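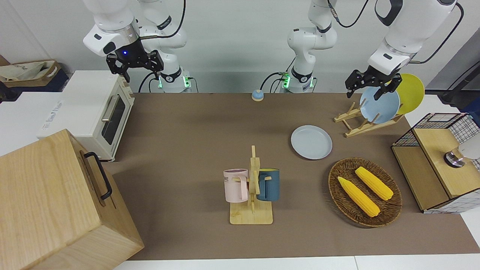

Robotics club update, November 14, 2020

We are now two months into the year and the two-arm project is moving, slowly. Our task is the same one we picked in September: set a kitchen table the way a person would, with the plates coming out of the dish rack and the mugs coming off the tree.

Plates are the hard part. A plate standing up in a rack gives you a thin rim to grab and not much room on either side of it. If the fingers come down a little crooked they push on the slot and the whole rack slides. Maxine Goodwin rewrote the approach so the gripper lines up with the rim first and then lowers in a second move. It is slower but we get fewer bad grabs.

We logged 117 plate attempts before we changed anything, so we have something to compare with. The new runs are being written down in the same notebook, same columns. Please put your initials next to your runs. Several pages have none.

The mugs are going better than I expected. The handle has to clear the peg before you pull away, and once that was written into the motion most of the trouble went away. The corn is for the second half of the task and we have barely touched it. It rolls.

Alois Rüegg is working on the toaster oven door. He wants the arm to pull the handle down in an arc, and so far it pulls in something closer to a straight line. He has asked for one more week on that.

The regional meet at Rizk allows each team 8 minutes, including setup. Our best full run is over that by 30 seconds, and that was without the oven. I would drop the oven if it isn't working by the next meeting. Alois disagrees.

Bring your own laptop charger next time.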